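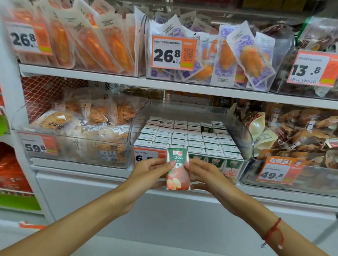
Is a stair-climbing shopping trolley worth having if you only live one floor up?

It depends on the stairs more than the floor. On a straight flight with decent treads, a good one saves your shoulder every week. On a tight spiral you'll end up carrying the trolley as well as the shopping.

I live one floor up, on a straight flight, and have spent seven months with the Urkier Climber, a two-wheeled-per-conventional-wisdom, six-wheeled-in-practice bag on a frame. I bought it with my own money after the handle of my old Melodard came off in my hand halfway across a pedestrian crossing. The Melodard had been a loyal servant for years and chose its moment well. There was a bus waiting.

What you get

A powder-coated frame, a 60 litre bag, two clusters of three wheels, and a handle that folds down. The box also holds an instruction sheet drawn by someone who has heard trolleys described over the phone. The wheel clusters push onto the axle and are held by a plastic cap each side. The sheet shows the caps going on first. Ignore the sheet.

Assembly is otherwise painless. The bag hangs from two hooks at the top and does up with a strap around the base, and if you forget the strap the bag will swing out behind you like a bell when you hit a kerb. I have forgotten the strap more than once.

On the stairs

The tri-wheel arrangement is the whole reason to buy the thing, so I'll start there. You go up backwards, pulling, and each cluster rolls over onto the next step with a clunk. Loaded with the ordinary weekly shop, it climbs well. It's still work, mind you. The brochure has a woman in white linen drifting up a staircase with one finger on the handle, and I can only assume her bag is full of more linen.

The clunk deserves its own paragraph. On carpeted stairs it's a soft thud. On the timber stairs in my building it sounds like a wardrobe being delivered, one tread at a time, and at 6 in the morning it carries. I now shop in the afternoon.

Going down is where it's less convincing. The clusters want to turn faster than you do, so you lean back and let it drop step by step. Empty, it's fine. If you're taking a full bag of bottles down to the recycling, keep a hand on the rail.

On the flat

Good on footpaths, good on the tiles at the shops, poor on gravel, hopeless on grass. Only two wheels in each cluster touch the ground at any time, which makes it steadier than the Melodard when it's parked, and a bit stubborn when you want to turn on the spot. In a narrow supermarket aisle you learn to reverse out of things. I have apologised to a display of tinned beetroot.

It will not stand up by itself when folded. Urkier says it will. Urkier must have a very level showroom. Mine leans against the wall behind the front door, and falls over whenever the door is opened with any enthusiasm.

The bag

Sixty litres sounds like plenty and is, provided you pack it properly. It's tall and narrow, so whatever goes in first stays at the bottom until you get home and tip the lot out on the bench. Tins, milk and juice go down low, then the veg, then bread and eggs on top. If you remember the potatoes after you've put the bread in, you have a decision to make about what sort of person you are.

The fabric is a heavy polyester with a coating on the inside. Mine has coped with a leaking yoghurt tub and a proper drenching on the walk home. The lid closes with a drawcord and a clip, and the rain gets in a bit around the back where the handle passes through. A flap would have fixed it.

There's an insulated pocket on the front. It fits a bag of frozen peas and a block of butter, or one of those things and your dignity. On a hot day I wouldn't trust it past a quick walk. Anyone doing a big frozen shop should put a cooler bag inside the main compartment and leave the pocket for the keys, which is what I do, and it's excellent for keys.

You can wash the bag. It comes off the frame in a minute and goes back on in a good deal longer, owing to the hooks. Cold wash, drip dry, and don't use the dryer unless you'd like to find out what the coating smells like.

The others I tried

Before buying I had a lend of the Ajayi Roller, a plain two-wheeler with big rubber tyres. It's lighter, cheaper and miles better on gravel, and if you live on the ground floor you should get that and stop reading. On my stairs it was just a heavy bag with opinions.

I also pushed a Rokisov around the shop floor for a while. It has four wheels and a seat you can flip down over the bag, and it's a lovely thing to push. It also weighs as much as the groceries. If you do most of your waiting at bus stops, the seat might swing it for you. I don't believe it would go up a step without a winch.

Wear so far

One wheel cap has gone missing, probably somewhere on the hill. A new one arrived in the post after a short exchange of emails in which I was asked for the serial number, the colour, and the reason for my enquiry. The tread on the wheels is wearing on the left side, since I always pull with the same hand. The foam on the grip has gone shiny. The frame itself hasn't bent or started to squeak, and the stitching at the bottom corners, where the Melodard first gave up, is holding.

The colour, for the record, is listed as Merlot. In daylight it's the brown of an old school shoe. There's also a floral one, model 877, which is identical apart from the bag and somehow costs more.

Who should buy it

People with a flight or two of straight stairs, a decent footpath to the shops, and neighbours who are up already. If your lift is reliable you don't need it. If you have a car and a spot outside the door, you don't need any of them, and I don't know how you got this far.

Good: climbs properly, tough bag, steady when loaded, spare parts exist.

Not so good: noisy on timber, token cold pocket, won't stand up folded, instructions.

I'd buy it again, in black.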